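Why Is Wood Stripy?

Look at the nearest piece of wood. A table will do, or a door, or the ruler you were supposed to bring back to school in June. It probably has lines in it. Some are wavy, some are straight, and some make a shape like a startled eye. A person did not paint them on (unless your table is plastic pretending to be wood, in which case somebody did, and it should be a little ashamed of itself).

The lines come from the tree. To see how they got there, you have to know how a tree gets fat.

Trees grow in two directions

A tree gets taller at the tips of its branches. That part is easy to notice. If you carve a mark in a trunk at the height of your nose, though, and come back as a grown-up, the mark will be at the same height. Your nose will have moved. The trunk doesn't stretch upward like a person's legs do. (Please don't carve a mark in a trunk. The tree has done nothing to you.)

The trunk gets wider instead. Just under the bark is a very thin layer called the cambium. It makes new wood on its inside and new bark material on its outside, and it wraps all the way around the tree like a sock. All the wood further in was made by that sock in earlier years, back when the sock was smaller.

Fast wood and slow wood

In places with warm and cold seasons, the cambium doesn't work at the same speed all year. In spring there is usually plenty of water about and the tree has leaves to feed. It builds wood with lots of room inside for water to move through. Later in the summer it slows down and builds wood that is tighter and often darker. In winter it stops altogether, and I don't blame it.

One spring part plus one summer part makes one ring. Cut straight across the trunk and you see circles inside circles, with the oldest at the middle. Count them and you know how old that part of the trunk was. There is a stump behind the library in Bridau with 28 rings in it, and one of them is so skinny that you need a fingernail to find it. That must have been a rotten year to be a tree. A skinny ring often means too little rain, or too much shade, or caterpillars.

Some sugar maples have up to 200 rings, or even more. Bring a snack.

In rain forests, where it can be warm and wet all year, many trees don't make neat yearly rings. They just carry on growing and keep their age to themselves.

So why are boards stripy and not circly?

Because of the saw. Think of a roll of paper towels. Look at the end and you see circles. Now imagine slicing the roll the long way, from top to bottom. The cut side would show long lines. They are the same layers, seen from a different side.

A tree works the same way. Slice a log the long way, right through the middle, and the rings turn into fairly straight stripes. Slice it nearer the edge and the saw skims along the curve of the rings, which gives you pointy arches and ovals.

Knots are the round dark spots that look like they are watching you do your homework. Each one is the bottom of a branch. The trunk kept getting fatter and swallowed it.

Stripes somebody made on purpose

There is another kind of stripe, and it has nothing to do with seasons. Big boards are often made of many narrow strips glued side by side. Kitchen cutting boards are a good place to look. Every strip may come from a different part of the tree, or from a different tree that never met the first one.

They don't match exactly. The outer part of a trunk, called sapwood, carries water and is often pale. The middle part, called heartwood, has retired from carrying water and is often darker. In maple the sapwood is creamy and the heartwood is more of a brown. Put them next to each other and you get bands, like a very polite zebra.

Why bother with glue when you could use one wide plank? Wood never really sits still. In damp air it soaks up a little water and swells. In dry air it shrinks again. A wide plank that does this unevenly can curl up like old toast. Narrow strips, arranged with some care, tend to keep one another flat. You also don't need an enormous tree, and enormous trees take ages.

Try it yourself

You need a sheet of paper and a crayon with the wrapper peeled off. Put the paper on something wooden that feels a bit rough and rub gently with the side of the crayon. The raised lines will show up dark. Now try a glued board that has been sanded smooth. You may get hardly anything, because sanding takes off the bumps your crayon needs.

Ask before you rub anything that belongs to a grandparent. 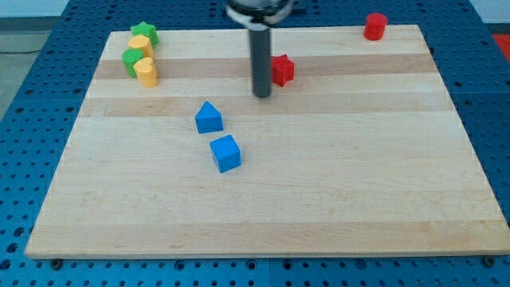

Written by Manee Srisuk
Checked for mistakes by Marius Onu, who found 2

Maple strips glued into one board, pale next to honey-colored. Each band is its own piece of wood, so the color can change suddenly from one to the next.

Words to keep: cambium, sapwood, heartwood, knot. Use one at dinner and see what happens.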